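Print this page | E-mail this article

3.2 Collecting demonstrations by remote control

All demonstrations for the bun-to-bowl task were recorded with the Tandico leader arms, which the operator moves by hand while the robot copies the joint angles. The robot carries a two-finger gripper on the left arm and a gloved hand on the right. Each arm has its own wrist camera, and a third camera at the head covers the whole mat. Njoroge Ondieki drove the robot in every run reported in this section, so differences between operators play no part in the results. 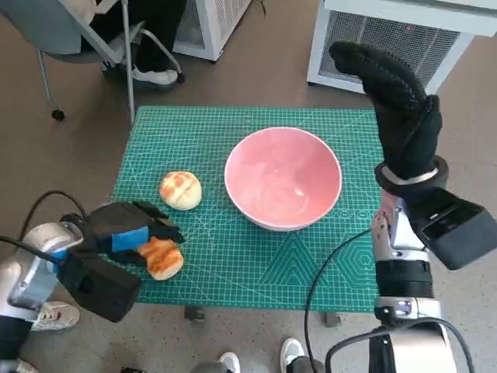

Figure 2. Work area and both arms, head view.

A run began when the operator pressed the foot switch and ended when he released it. We kept 72 runs out of those recorded. Runs were dropped if the arms lost contact with the leader side or if the operator stopped partway to change his grip. The items were moved by hand between runs, with no fixed layout, and the operator was asked to take them in whatever order he found easiest. Up to 60 seconds were allowed per run.

Unlike the Fliser data, which were gathered by pushing the arm itself through the task, our recordings leave the operator's hands out of the camera views. This matters for training, as a policy that has seen hands near the gripper may come to depend on them.

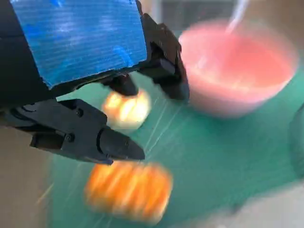 The main source of error was the wrist view during fast moves. Operators tend to swing the arm quickly between items and slow down only for the last part of the approach. In the left wrist view, the items on the mat and the pink bowl can smear while the gripper's fingers, which move with the camera, stay fairly sharp. A policy trained on such images gets a clear picture of its own fingers and a poor one of the target. We therefore lowered the weight of fast segments during training - the speed limit was set from joint readings, not from the images - and left the head view unchanged. Section 7 gives the effect of this choice on the Ajayi baseline.

Contact: Terkden Robotics Group | Copyright Terkden, all rights reserved | Back to top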